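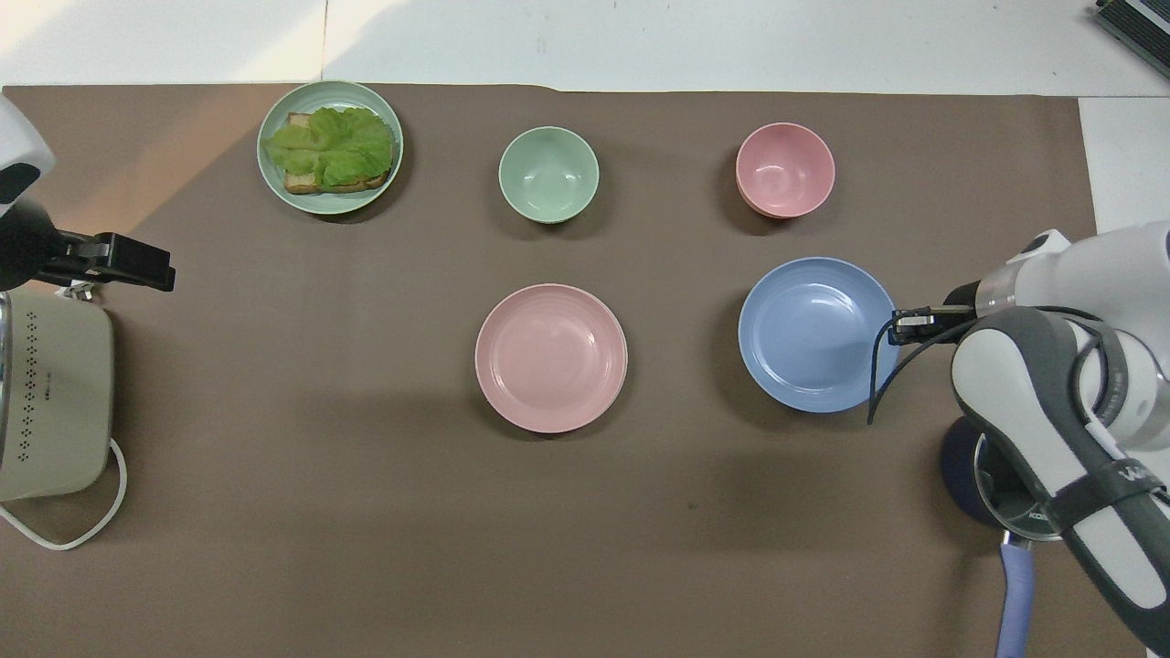 One user of the last edition wrote to ask whether the register unit can be switched on the evening before polling, so that only the ballot box needs sealing in the morning. It can be charged and left in its case overnight, but it must not be opened for voting until the polling day code has been entered. The steps are set out in this section.

4. Setting up the Wenura register unit at the polling station

This section applies to all stations in the Rantala district using software version 13. It replaces the sheet issued in November. Last revised 23/02/2025.

4.1 Before you start

You will need:
- the register unit and its power lead
- the Zorkow receipt printer and one spare roll
- the sealed envelope marked with your station number
- the paper copy of the register
- the station log book

Note: The paper register stays sealed unless the unit fails. If you break the seal for any reason, write the time and the seal number in the log book.

4.2 Placing and connecting the unit

1. Put the unit on the issuing desk with the screen facing the clerk. Voters should not be able to read the screen from the queue.

2. Plug the power lead into a wall socket. Do not use an extension lead that runs across the route to the voting booths.

3. Connect the printer to the left-hand port. The other port is for the district office only and has a cover over it — leave the cover on.

4. Press and hold the power button until the light turns green. Starting up takes nearly 2 minutes. Do not press the button again during this time.
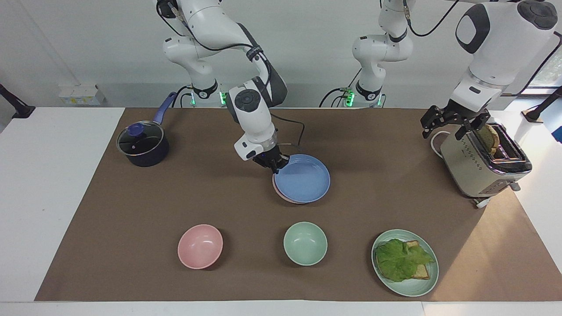

5. Open the sealed envelope in front of a second member of station staff. Both of you sign the flap and keep it with the log book.

6. Type in the station number and the polling day code. Capital letters matter. After three wrong tries the unit locks, and only the district office can unlock it.

7. Check the station name and the number of electors shown on the screen against the front page of the log book. For example, if the log book says 633, the screen must say 633. If the two do not match, stop and ring the district office.

8. Select Print opening report. The line "Ballots issued" must read zero. Both members of staff sign the report and pin it inside the log book.

Caution: Do not select Open station before the official opening time. The action is recorded and cannot be undone.

4.3 If the opening report does not print

Check that the roll is the right way round. The shiny side faces the front of the printer.

If the screen shows code 104, the unit cannot find the printer. Pull the lead out, push it back in firmly and select Try again. If the code comes back, swap to the spare printer in the Karier case and note the change in the log book.

If there is no spare, copy the opening figures by hand on to form B. Voting can start without a printed report, as long as form B has both signatures.

4.4 Moving the unit during the day

Do not move the unit while a voter's entry is open. Finish or cancel the entry first, then select Pause. The battery will keep the unit running while it is carried to another desk, for instance if a room has to be changed. Plug it in again before you select Resume, and write both times in the log book.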